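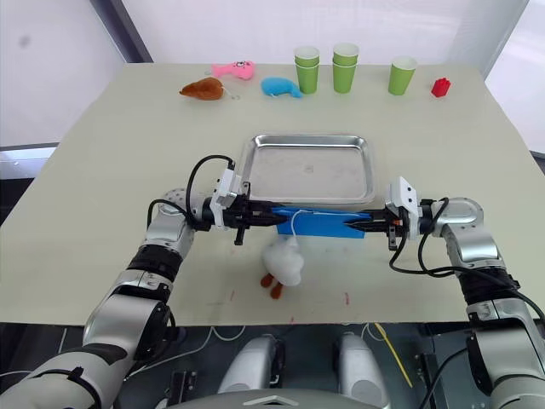
Workshop Tips: Before You Spend Money on a Two-Arm Robot

Tips from readers and from our own bench. Filed under Equipment, Buying.

We get more mail about robot arms now than about table saws. Most of it asks which one to buy. My answer for small shops is usually "none this year," and people write back annoyed, so this page collects what I'd want settled before a deposit goes out. It covers tabletop setups with two arms and simple two-finger grippers, the kind sold for sorting, packing and light handling. I've left welding cells and anything behind a fence to people who know them.

Write the job down in one sentence

If you can't, stop there. "Help with packing" is a wish. "Pick a soft toy off the table and set it in a steel tray, one at a time, all afternoon" is a job, and you can ask a seller to show it to you. Graça Figueiredo packs gift sets in Jaltden and wrote that her sentence took her a week. By the end of the week half of it had become a job for a longer table and a better chair. She bought the table and the chair.

Do you need the second arm?

Sellers love the second arm. It makes a good demonstration: two grippers, one at each end of a block, holding it level in front of a tray. Fine. Now look at your own work and ask how often anything needs holding at both ends. Long parts do. Floppy parts sometimes do, and so does anything you have to steady while something else gets pulled off it. If the honest count is a couple of times a shift, price one arm and a clamp first. A clamp needs no updates.

The second arm also brings its own cables, its own spare fingers, and the whole business of keeping two arms from trying to be in the same spot. Ask what happens when one arm stops and the other still has hold of the part. I've asked that of three sellers and got a straight reply from one.

Take your own junk to the demo

Never judge a gripper on the seller's blocks. A hard block with flat sides is about the kindest thing you can hand to a pair of fingers. Bring a box of whatever gives you trouble. Mine has:

a plush toy with a hanging loop still on it
a stack of paper cups, two nested and one single
a shallow metal tray with a rim
something small and red that rolls or tips over
a piece of loose string

The string matters more than you'd think. Loops, tags and drawstrings lie across the thing you want, get pinched along with it, and bring the neighbor along for the ride. If your product has strings on it, ask to see it handled with the strings on. A seller who reaches for scissors has told you something.

Nested cups are a good test too. Ask for one cup off the stack. Then ask for the stack. Watch whether anyone has to lean in and fix the cups between tries, and keep a tally of those fixes, since that's the labor you'll be paying for at home.

Shiny trays deserve a mention. Cameras can have a hard time with bright metal, and a bright window or light panel behind the table makes it harder. Do the demo at the time of day you'd be working, with the lights you have. If they won't come to you, carry the tray to them.

The quote is the small number

Aníbal Nogueira runs a two-person frame shop and let me go through his paperwork with a pencil. The supplier, Grasier, had given him a clean one-page quote for the arms and grippers. The list of things not on that page came to $3,540, and he hadn't bought anything silly. It was a stiffer table, a mounting plate, a new outlet on its own circuit, cable covers, a freight charge, two sets of fingers, and paid time for a man to come back and set it all up again after the table moved.

So make a second page before you sign the first one. On it, put:

Table and mount. The arms pull and push on whatever they're bolted to. A light table walks.
Power and where it comes in.
Cable covers or ties.
Spare fingers and pads. Get the price in writing. Get the shipping time too.
Trays, bins and holders that keep parts in the same place every time.
Software fees, with the price for the second year. The first year is often thrown in.
Training, by the hour, for whoever will be standing there.
Your own hours. Pay yourself something, even on paper.

If the second page is longer than the first, you're doing it properly.

Cables

I'm going to be a bore about cables. Look behind the wrist of any arm you're shown. If there's a loop of cable hanging under it, move the arm by hand or have it moved through its whole reach and watch where that loop goes. Low loops find the edge of the table, the rim of the tray and the cup at the end of the row. Ask what a replacement costs, who fits it, and if you're allowed to fit it yourself. Under the table is worse, because that's where your feet are and where the broom goes. Plan a route for every wire before delivery, and leave yourself room to get a hand in.

Mark the table

Cheap and worth doing even if you never buy. Lay a sheet of brown paper on the bench and draw where each item starts and where it's supposed to end up. Then do the job by hand for an hour, sticking to the marks. You'll learn how far things drift. Benedita Macedo tried this with her candle boxes and found she was sliding each box over with her elbow without noticing. An arm hasn't got an elbow to spare for that.

Put the tray where both sides can reach it, keep the waiting items along the back, and leave the front edge clear. Things along the front edge get knocked off. Pale tabletops show you marks and scuffs early, and I count that as a point in their favor.

About "it learns"

Maybe it does. Ask how many times someone has to show it your job before it can do the job alone, who does the showing, and if that person is on your payroll. One seller told me 50 showings for a simple pick-and-place. I asked if that was 50 for each toy or 50 for the lot, and he said he'd get back to me. That was in March.

Fifty may be perfectly reasonable. It may also be 50 with the toy in one spot, in one kind of light. Get the number along with the conditions, and get what happens when you change the product. If you swap stock with the seasons, you're buying that teaching time over and over, and it belongs on the second page.

Rent before you buy

Both Bronton and Esteves have quoted readers of this page for monthly rental, so it can be had if you push. Three months is a fair trial. The first month goes to setting up, the second to finding out what you forgot, and the third might resemble ordinary work. A one-week loan will teach you how heavy the crate is.

Check who pays for damaged fingers during the rental. Check who pays return freight. Fernanda Amaral didn't, and return freight cost her more than the second month.

A rough payback sum

Take the hours the machine would really save in a week. Cut that in half. Multiply by what you pay for an hour of that work, then take away the hours someone spends watching it, unjamming it and putting dropped things back on the table. What's left is your weekly saving. Divide both pages of the quote by it. If you come out past 5 years, keep your money. Past three, rent.

The halving isn't science. I started doing it after comparing what readers told me before they bought with what they told me a year on, and a half was closer than I'd have liked. If your sum only works without it, you have a tight sum.

Used gear

Can be good value. Ask for the original power supply, the cables, the emergency stop and whatever login the software wants. Turn every joint slowly and listen. Worn finger pads are nothing to worry about, but a gripper that closes crooked will plague you. Don't accept a video in place of seeing it run. Martim Bastos drove four hours to look at a pair of arms and found that the account they were tied to had been closed. He did come home with a very nice steel tray.

Questions to send a seller in writing

What is the heaviest thing one arm can hold at full stretch, and for how long?
How thick and how thin a thing can the gripper close on?
Will it crush a paper cup? Show me.
What does it do when it drops something?
Can I run it with no internet?
What do you charge to come out, and how soon can you come?
Who else near me has one, and may I call them?

Send the same list to every seller and lay the answers side by side. Skip anyone who answers the last one with a brochure.

More on clamps and benches under Workholding. Readers' corrections to the rental section are welcome, particularly from anybody who got freight included.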